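# Two Arms and a Table of Laundry

The Bako arrives in two crates, and the second one is heavier. Jocelyn Beaulieu warned me of this on the telephone, but I did not believe him, and so my back was sore for the first week of the trial. Beaulieu runs the rental service at Plotholm, the firm that began in February to offer two-armed robots by the month to small businesses that handle clothes: secondhand shops, costume rooms, laundries with fewer than ten employees. I was allowed to keep one for a month and to be as unkind to it as I wanted.

The price is $3567 per month, with the arms, the stand, the cameras and a person to call when something stops. The insurance is extra. For a shop that pays one employee to hang clothes all day, this is not cheap, and Beaulieu does not pretend that it is. He told me his customers are mostly people who could not find this employee.

## Setting up

Hélène Cloutier, the technician, needed one morning. She leveled the stand, connected the cables and then asked me for the ugliest pile of clothes I had. The folding table is not part of the rental. Plotholm sends a sheet with the permitted heights and you buy your own.

I should explain how the machine learns a job, because the brochure is rather short on this. Somebody guides the arms through the task many times, with the same kind of clothes and the same hangers that you will use later. Each time is called a run. Plotholm recommends 300 runs for one task. We made 331, and Cloutier later threw away the ones where I had become impatient. Then the recordings go to Plotholm, and two days after you receive a file that makes the robot do the work by itself, more or less.

The guiding is tiring in a way I did not expect. You must move slowly and you must also be a little boring, always taking the shirt by the same part. My neighbor Doaa Abdel Hamid, who sews for a theater, was much better than me at this. She has the habit of touching cloth with patience.

## The pile

A gripper with hard fingers is good for boxes. Cloth is another matter, as it has no fixed shape and it likes to bring its neighbor along. We worked with T-shirts, jeans, sports clothes and a cream-colored jacket, all thrown on the table without any order, in the way that they come out of a donation bag. 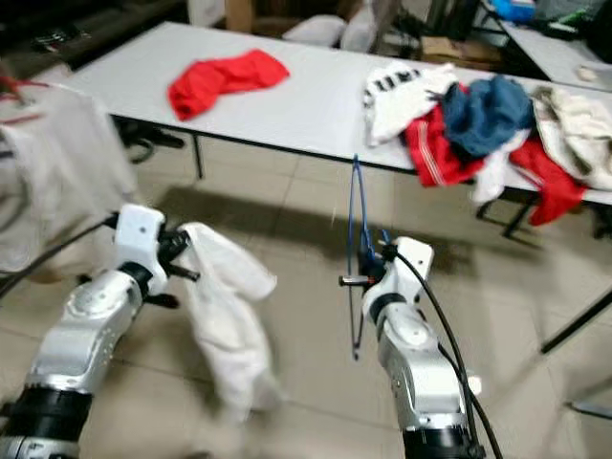
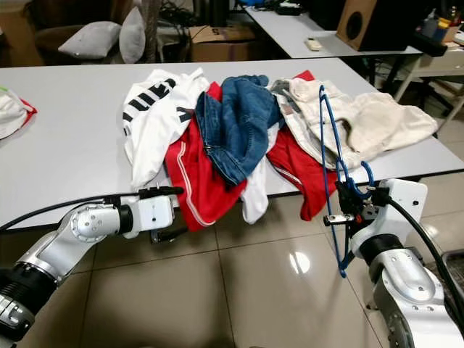
## What it does well, and less well

After the file was installed, T-shirts went quite nicely. The Bako takes a shirt, lifts it, gives it a movement in the air to open it, and looks for the collar. On a good afternoon it hung 181 pieces between lunch and closing. I was in the next room with a coffee for most of them.

Jeans are slower. They are heavy, and the gripper sometimes takes only the pocket. The jacket I would do by hand. Réjean Penner, who rents the same model for his shop in Clirberg, has come to the same conclusion and lets the robot do only tops. "I stopped to be ambitious with it," he told me, "and then we became friends."

The noise is low. The cables need attention: they pass close to the table, and twice I had to stop the machine to free a sleeve. A simple clip would help, and Cloutier says that one is being tested.

## The competition

Jandgate offers a single-arm model for less money. Mélanie Charbonneau, who has used both in her costume storage, prefers the two arms for anything that must go on a hanger, and keeps the cheaper one for sorting by color. She finds the Jandgate software easier to learn. After an evening with the Bako menus, I can understand her. The button to pause a run is two screens deep, and it should be the biggest thing on the first one.

Plotholm asks for a minimum of three months. The training file stays with you if you return the robot and rent again later. Delivery is included inside the city, and for the second crate I advise you to ask for two people.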